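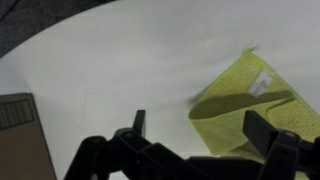 桌面上的黄绿色擦布,洗标朝上

共用桌面与擦布的日常管理
讲稿备注,2021年4月,Gadholm楼内部分享

第1页 开场
(等人坐定再开始,先确认后排能听见。)
大家好。今天讲的内容很小,就是一张桌子和一块布。我们在Gadholm楼里共用的桌子大多是白色桌面,东西轮流放,人轮流坐,桌面上的灰印子也是轮流留下的。去年做过一次意见收集,关于网络和空调的意见最多,排在后面的就是桌子擦不干净。
我讲的都是日常做法,没有什么技术难度。讲完以后大家如果只改一个习惯,我希望是把布展开、叠好再擦。
(这一页不要超过两分钟。)

第2页 白色桌面为什么显脏
白色哑光桌面有一个特点,浅灰色的印子在正面看不太出来,换个角度就很明显。印子的来源一般是这几样:纸箱底部的灰,鼠标和手腕反复摩擦的地方,线缆在桌上拖来拖去,还有记号笔。
纸箱要单独说一下。快递箱在地上放过,在车上放过,直接搬到桌上,箱底的灰就转移到桌面了。251室现在的做法是拆箱在门口的矮架上完成,箱子不上桌。其他房间没有矮架,可以先放地上拆,拆完把里面的东西拿上来。
确实需要把箱子放在桌上的,用完以后把那一块擦掉就行,不用等到下班。
(有人可能会问地毯脏不脏。地毯归保洁管,今天不讲。)

第3页 布的种类
库房里现在有三种:薄的无纺布、普通棉毛巾、细纤维擦布。
无纺布适合一次性的活,比如咖啡洒了,先吸掉大部分。它擦灰不行,灰会被推着走。
棉毛巾吸水好,但是掉毛,擦完白桌面看不出毛,擦完屏幕就很清楚了。
细纤维擦布是主力。我们从Forsberg订的是每平方米300克的,厚度刚好,对折两次以后手里还有分量。更厚的也试过,干得慢,挂在架子上第二天早上还是潮的,后来没有再订。
颜色分三种用途:黄绿色擦桌面,蓝色擦玻璃和白板,灰色擦地面附近的东西,包括桌腿和垃圾桶。颜色只是约定,换成别的也一样,关键是全楼统一。
(如果时间紧,棉毛巾这段可以跳过。)

第4页 叠法
(这里现场拿一块布演示,边做边讲。)
把布完全展开,抖一下。对折一次,再对折一次,成一个方块。手掌平放上去,手指不要抓进布里。
这样叠出来,正面反面各是一个干净面,翻开再折,又有新的面。很多人习惯把布团成一团抓着擦,接触桌面的只有几个鼓起来的点,其余部分是空的,擦过去就留下一道一道。
洗标那一面尽量折在里面。洗标的边比较硬,对桌面没什么影响,但是擦屏幕的时候要小心。嫌麻烦的可以剪掉,剪之前把上面的洗涤要求抄下来,贴在库房门后的那张表上。
(演示完把布传下去,让前排摸一下厚度。)

第5页 擦的顺序
先收东西,再擦。
收东西不是要清空。笔放进笔筒,线顺到桌子后侧,平板和遥控器一类的小件集中放到一边,擦完一半再挪过来擦另一半。
干擦一遍去灰,喷一点清洁剂再擦一遍,最后用干净的面收水。清洁剂喷在布上,不要喷在桌面上,桌上有电器的时候尤其要注意。我们用的Bovberg是中性的,按瓶身的说明用就可以,不需要自己兑得更浓。
圆桌从中间往外擦,一圈一圈走,最后沿着边缘走一圈。边缘容易漏,手臂经常搭在那里,油印都在边上。方桌从远的一侧往自己这边擦,走S形。
(圆桌的走法可以在空中比划一下,不用画图。)

第6页 桌上小件
小件是最费时间的部分。鼠标、遥控器、平板支架、充电线,每样都不大,加在一起桌子就满了。
Gornlow那层楼试过用托盘,小件都放托盘里,擦桌子时端起来就走。用了一个月,托盘里开始堆东西,便签、电池、没盖盖子的笔,后来托盘自己也要擦。他们现在的规定是每周五下班前把托盘倒空,这个我们没有照搬,我们改成谁最后离开谁看一眼。
(注意:上面那句“每周五”讲的时候改成“每周一次”,避免大家误以为我们也定了日子。)
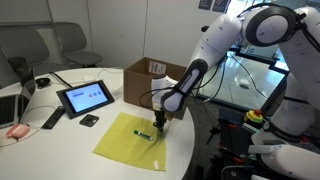 记号笔的印子留在白色桌面上,用擦布能擦掉吗?

看是哪种笔。白板笔的印子用干布就能擦掉大半,剩下的喷一点中性清洁剂再擦。油性记号笔要用少量酒精,先在桌子背面不显眼的位置试一下,确认表面不发白再用,擦完用湿布过一遍。时间放得越久越难擦,看到了就尽早处理。

第7页 屏幕和键盘
屏幕不用黄绿色的布擦,用蓝色的,而且要用干净的一块。桌面布上可能带着细小的沙粒,擦在屏幕上会留划痕。
擦之前把屏幕关掉,黑屏的时候指印看得清楚。布要微湿,拧到不滴水。别人的电脑不要代擦,桌面擦到旁边就停下来,留一圈也没关系。
键盘先倒过来轻拍,再用布角顺着按键的缝走。软毛刷在库房第二层,用完放回去。
鼠标底部的脚垫经常被忽略。脚垫上沾了灰,会在桌面上磨出一小块灰印,很多人以为是桌子旧了。把脚垫擦干净,再擦桌面,印子一般就没有了。

第8页 洗布
洗布有几条是固定的。
一是分颜色洗,黄绿色和蓝色可以一起,灰色必须单独。
二是不放柔顺剂。柔顺剂会留在纤维上,布摸起来软,吸水变差,擦过的玻璃有一层雾。
三是水温按洗标来。
四是不和棉毛巾一起洗,棉絮会粘在上面,很难摘掉。
洗完抖开晾,不要叠着晾。楼下的烘干机可以用低温档,时间选最短的,不够再加一次。
用过的布放进水池旁边的网兜,不要放在桌上过夜,也不要塞进抽屉。湿布在抽屉里闷两天会有味道,洗一次去不掉。
(有人会问手洗行不行。行,用一点洗洁精,漂到没有泡沫为止。)

第9页 什么时候换
判断的办法是滴一点水在布上,正常的布很快吸进去,水珠在表面停着不动,就说明布已经不行了。还有一种情况是边缘开线,或者绒面变硬发亮,这样的布可以降一级使用,剪掉一个角做标记,改去擦桌腿和窗台。
剪角的布不要再回到桌面上。去年有一段时间两种混在一起放,擦出来的桌子比没擦还花。
布按6个月一轮更换,中间坏了随时补。去年一整年擦布和清洁剂合起来花了3000多元,其中清洁剂占大头,所以少喷一点比少换布更省钱。
(财务要的明细在附件里,不在这里展开。)

第10页 挂在哪里
每个房间门内侧有挂钩,黄绿色在左,蓝色在右。布摊开挂,或者夹住一个角,不要整块搭成一团。
挂钩的位置偏高,有同事反映够不着,5月会往下挪一格。挪的时候墙上会留孔,先不补,等所有房间都装完再统一补。
小瓶清洁剂放在挂钩下面的架子上,瓶口朝上,盖子拧紧。分装瓶必须贴标签,写上名称和分装的时间,没有标签的瓶子一律倒掉。

第11页 讨论
(留十分钟。如果没有人提问,可以先抛下面几个问题。)
长条会议桌太宽,一个人够不到中间,是两个人从两边擦,还是配一个平板拖?平板拖买过一个,杆子太长,在会议室里容易碰到吊灯,可以再找短杆的。
访客用过的桌子由谁来擦?目前写的是接待人,实际上经常漏掉。
木纹桌面要不要单独配布?木纹桌不多,我倾向于共用黄绿色的,但是水要更少,擦完马上收干。
(讨论结果记在白板上,散会前拍下来发到群里。)
(最后提醒:前排传看的那块布要收回来,放进网兜。)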